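Cabrera Toy Lending Records
4 min read

We use cookies to remember your settings. Accept | Manage

# Cabrera Toy Lending Records

Checkout and return records from the toy lending shelf at the Nokness branch library, cleaned up and put into plain CSV files. The shelf works like the book collection. A family picks a toy or a game, borrows it for three weeks, and brings it back.

## What is in it

- items.csv: one row per toy, game or puzzle, 1,242 rows
- loans.csv: one row per checkout, 2,625 rows
- households.csv: one row per borrowing household, 207 rows
- codes.txt: the 46 category codes and what they stand for

All files are UTF-8, comma separated, with a header row. Empty cells mean the value was never written down. They do not mean zero.

## Columns people ask about

item_id is the number on the sticker. Stickers fall off, and a toy that got a new sticker has its old number in prev_id.

category is one of the codes in codes.txt. Vehicles are split by where they go (VR road, VA air, VW water), and a toy that could go under two codes has the one the desk picked first. The seaplanes are under VW.

pieces is the count printed on the box. It is not checked against what is in the bag.

returned_state is one of ok, part, damaged or lost. "part" means at least one piece was missing at the desk. If the piece came back later the row was not changed, but there is usually a line in notes.
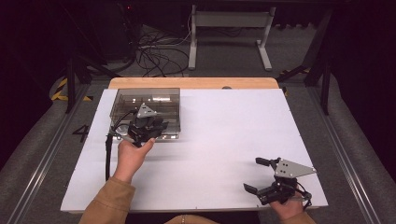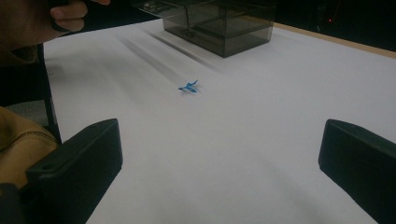
The blue airplane in the second picture is the sort of small toy that goes under VA.
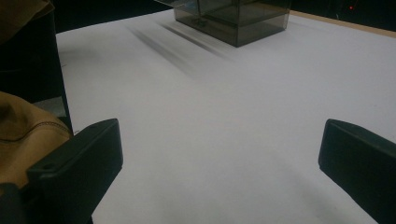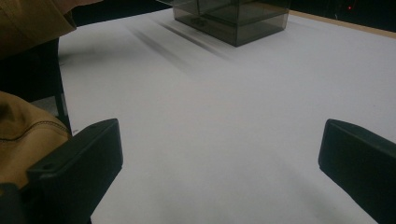 By Aileen Talavera and Nestor Fajardo
Last updated 8/17/25

## Where the records came from

The older loans were written on index cards and typed in by Nestor. The newer ones were exported from Zedberg, the checkout program the branch uses now. The two sets overlap by a few months. Where both had the same loan we kept the Zedberg row and marked it source=z. Typed rows are source=c.

Dates on the cards were written in different ways. We changed them all to year-month-day. A card with a month and no day has the first of the month and day_guess=1. Leave those rows out if you are looking at loan length.

## Known problems

- Holiday closings push due dates back. The cards show the old due date and Zedberg shows the new one.
- Very small toys are often lent in sets. A set has one item_id, so a single lost car shows up as "part" for the whole set.
- Puzzles over 500 pieces were not lent out before the shelf moved upstairs. The low puzzle numbers in the early rows come from that.
- The Brutness drop box was not date stamped. Returns from there carry the date they reached the desk, which can be up to 46 hours late.
- Two codes, GM and GB, were used for board games by different people. We left them alone. Merge them if you need one number.

## Privacy

Names, card numbers and street addresses were removed before the files left the branch. household_id was assigned at random and does not match anything at the library. Children's ages are given in bands (0-2, 3-5, 6-8, 9 and up). Free text in notes was read through by Aileen and trimmed where it mentioned a person.

## Uses

Good for class exercises, simple charts, and planning a shelf of your own. The households are not a fair sample of the town, so please don't use them to say what families in general like.

## License and changes

CC BY 4.0. Credit "Cabrera Toy Lending Records." The next update is planned for September and will add the outdoor games. Send corrections with the item_id and the file name.

Get new releases by email. Enter your address to subscribe.

Related
- Cabrera Seed Shelf Records
- Nokness Story Time Attendance
- Brutness Drop Box Returns
- Notes on typing up index cards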